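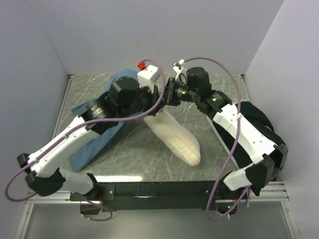
Fig. 1. Work surface with three fabric items and two robot arms.

Unit 4: Expansion slots and lane allocation

4.1 Lanes and slots

A PCI Express slot has two separate properties: its physical length and its electrical width. The length tells you which cards fit. The width tells you how many lanes are wired to it. A full-length slot may carry sixteen lanes, eight, or only four. The board manual lists both figures, usually on the same page as the block diagram.

A card and a slot agree on a lane count when the machine starts. They settle on the widest link both can support. A sixteen-lane card in a slot wired for four lanes will run at four. It will also run at the older of the two PCI Express generations if they differ.

4.2 Where lanes come from

On most desktop boards there are two sources.

CPU lanes run straight from the processor to the main graphics slot and, on many boards, to one M.2 socket.

Chipset lanes serve the remaining slots, the SATA ports, the network controller and most of the USB ports. All of them share a single uplink to the processor. Two fast drives on the chipset can each reach full speed alone and still slow down when used together.

4.3 Shared lanes

Board makers often fit more connectors than the lanes can feed. Filling one connector then turns off or narrows another. Common cases:

- Second graphics slot in use: first slot drops from x16 to x8.
- Second M.2 socket in use: 2 SATA ports are disabled.
- Bottom slot in use: a short x1 slot is disabled.

The lab boards (Skimstead, compact size) show the first two cases. The rule is in the table on page 19 of the board manual. Read the footnotes under the table as well. 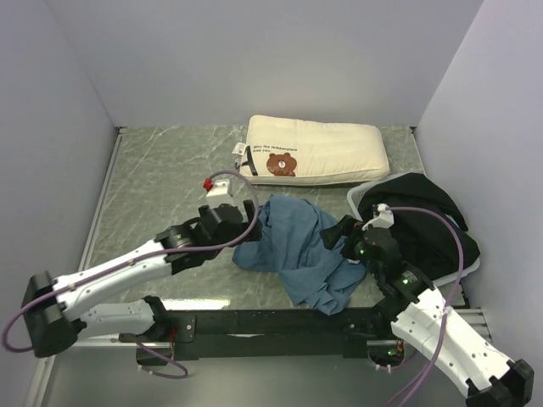

Zanele Du Plessis asked whether the drop to x8 happens as soon as a card is seated or only once its driver loads. The width is set during link training, before any operating system starts, so the driver plays no part in it. Removing the driver will not bring back the other eight lanes. Removing the card and restarting will.

4.4 Checking a link

Use the firmware setup screen or a system report tool. Note the maximum width and the current width as separate values. If the current width is lower than expected, check in this order:

1. Slot wiring in the manual.
2. Shared connectors in use.
3. Firmware setting for the slot (Auto, x8/x8, x4).
4. Card seating and dirt on the edge contacts.

Some graphics cards lower their link speed when idle. Take the speed reading under load. Width normally stays the same.

4.5 Lab task

Work in pairs. Record the link width of the main slot with the second slot empty, then with the Livance test card fitted. Shut down and unplug the power supply before each change. Draw the block diagram and mark every shared path. Time allowed is 90 minutes. Hand in diagrams to Esko Nieminen in Room 113.

Reading for Unit 5: the manual chapter on memory channels and slot order.

Course desk: Anneli Lappalainen, Room 113 | © Computer Hardware Basics | Back to top
2 comments | 19 shares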